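Skuscombe House Residents' Association
Minutes of the summer meeting, 5 August 2022
Common room, ground floor

Present: residents of 40 apartments, two persons from the management firm Cuturwood. Nine apartments sent a written vote.

1. Minutes of the last meeting
Accepted with one correction. The bicycle room fee is paid per bicycle and per year, it is not per apartment.

2. Hot water
Cuturwood reported that the boiler was stopped three times in June. The part was replaced and the repair cost 293 dollars, which is paid from the ordinary budget. Residents of the top floor said that the water still needs a long time to become warm in the morning. Cuturwood will ask the plumbing company Maeng to measure the temperature on each floor. The result will be sent by e-mail to everybody.

3. Damp in bathrooms
Several residents on the north side have reported black spots in the corners of the bathroom ceiling. Maeng has looked at the fans and found that many of the filters are full of dust. It was discussed who must clean them. The house rules say that the inside filter belongs to the resident and the duct belongs to the building. The meeting agreed to keep this rule.

Residents are asked to let the fan run after a shower, to keep the door a little open, and to pull the water off tiles and glass with a squeegee. One resident asked if the association can buy squeegees for all apartments. This was voted on and not accepted, 31 against and 18 for. 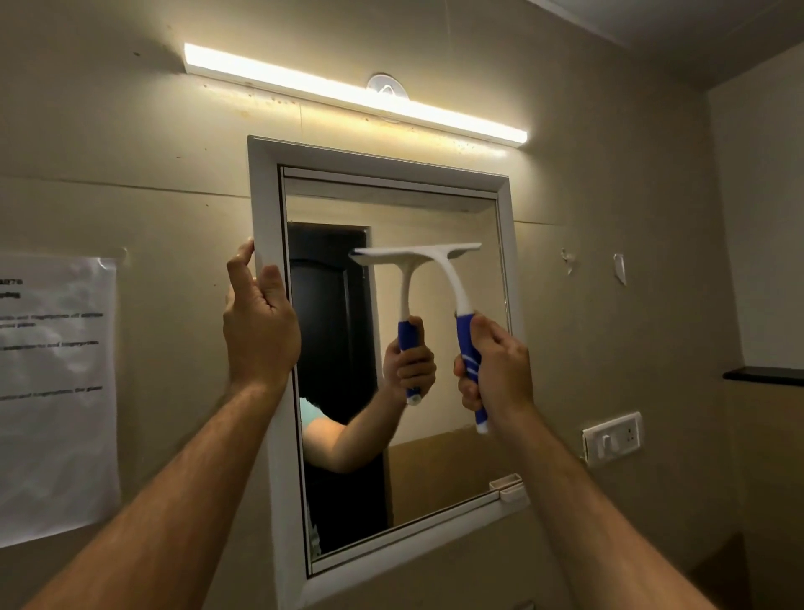 4. Parking
The painted lines in the back yard are almost gone. An offer from Civer to paint all 84 places was shown. The meeting found the price high and wants a second offer before it decides. Visitors continue to park in front of the recycling bins – the signs are too small, and Cuturwood will order bigger ones.

5. Garden
The two dead birch trees by the gate will be cut down after the summer. There was a longer discussion about what to plant in their place. Some wanted fruit trees, others were afraid of wasps. No decision was made. Proposals can be put in the mailbox of the association.

6. Other questions
The laundry room should close at 10 p.m., also on holidays. A child's scooter is found in stairway B and can be collected at the office.

7. Next meeting
In October, same room. The exact date will be put up in the entrance.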